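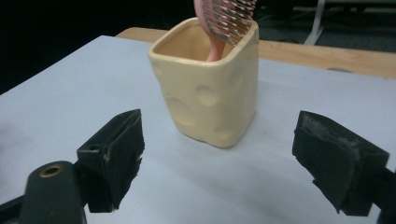 The cheese stays: a potter on cups, corners and hairbrushes

Evdokia Karras has been making the same joke in clay for nine years and she is a little tired of being asked whether it is a joke. The cheese cup is a squared, cream-yellow pot with rounded corners and shallow dimples pressed into its sides, and it is the thing her workshop in Stullgate is known for. She would have preferred to be known for the casserole dishes.

"The casserole dishes are very good," she says, putting one in front of me. It is very good. It's also gray and weighs as much as a toddler. "I sold four last year."

The cheese cups she has trouble keeping on the shelf. The one with the pink hairbrush in it belongs to the bathroom line, which began when customers started telling her what they did with the things once they got them home. She had designed the shape for wooden spoons. People bought it for the kitchen, took it home, and gave it to the bathroom.

"I had a woman come back for a second one and I said, oh, more spoons? And she looked at me like I was simple. She said, 'It's for my brush.' After that I asked everybody. Brushes, combs, a curling iron, one man with nothing but nail files. I don't know how many nail files a person can have."

So does a hairbrush want a different pot than a spoon does? She thinks about this for longer than I expected.

"A spoon is all handle. It'll lean anywhere. A brush is heavy at the wrong end, because you store it head up, so all the weight is in the air. The first cups were narrow and light, and you'd put a paddle brush in and walk away and hear it go over. I made the floor thicker. The wall comes in toward the base because I like how that looks, and everyone who knows anything about stability told me not to, so the weight has to be down low."

And the four corners?

"A round cup lets the handle roll. You put it in at the back and it slides around to the side and then it's pointing at you. In a corner it stays put. I would love to say I planned that, but I made it square because cheese is square."

I point out that the cheese with holes in it generally comes as a wedge.

"It comes as a block before somebody cuts it," she says. We move on.

Karras trained at the Kyriakidis pottery, a family business that made restaurant plates and, in her telling, very little conversation. She spent her first winter there doing handles. She left with a secondhand kiln and a strong opinion about rims, and she still runs a thumb around the edge of every pot that goes out. On the cheese cup the rim is thick and rounded, with a gloss that catches whatever light is going.

"Thin rims chip. In a bathroom you're half asleep and you're dropping a plastic handle into the thing twice a day. I want it to put up with that."

The inside is a darker, warmer tan than the outside, and I had assumed there was a reason to do with toothpaste. There is, sort of. Her first batch was pale all the way through, and a friend with long dark hair returned hers after a month without a word, just tilted it so Karras could see in. The tan went in with the next firing.

The dimples are pressed in by hand. She uses the back of a spoon for the large ones and her own thumb for the small, and never sets out to make two sides match. Sometimes a hole lands across a corner, or so close under the rim that the edge goes a bit wavy. Cestholm, the homewares shop that takes most of her stock, once asked whether the placement could be made consistent.

"I said sure, if they'd tell me where the holes go in a cheese. They never wrote back, but they did reorder."

There was also an approach from Flastik, which makes bathroom sets in molded plastic and wanted to license the shape. They brought a sample. Karras keeps it on a high shelf with some loose pencils in it and is surprisingly fair about it. "It's a decent pencil cup. You could drop it down the stairs. But a brush would have it over in a second, and they'd made every hole the same size, so it looked like a cheese grater. Which is a different thing."

The bathroom cup sells for 69 dollars, and she has heard all the remarks about that already. She made over 500 of them last year, with one part-time assistant and a kiln that needs a new door. She plans to have the door done in September, when the orders slow down. She has planned this before.

I ask what she keeps her own hairbrush in. There's a pause, and some business with a dishcloth.

"A drawer," she says. "I know. My daughter has the cup. Mine had a crack in the foot, so I put a cactus in it, and the cactus has done so well that I can't move it now."

For anyone who already owns one, her advice on cleaning is short: take the brush out, pull the hair out of the brush, warm water and dish soap in the pot, and leave it upside down on a towel overnight. Don't put a wet brush straight back in. If you must use it for spoons, she won't stop you.

The workshop's open day is 13th August. There will be cheese cups, seconds at a reduced price, and a table of casserole dishes near the door, where you will have to walk past them.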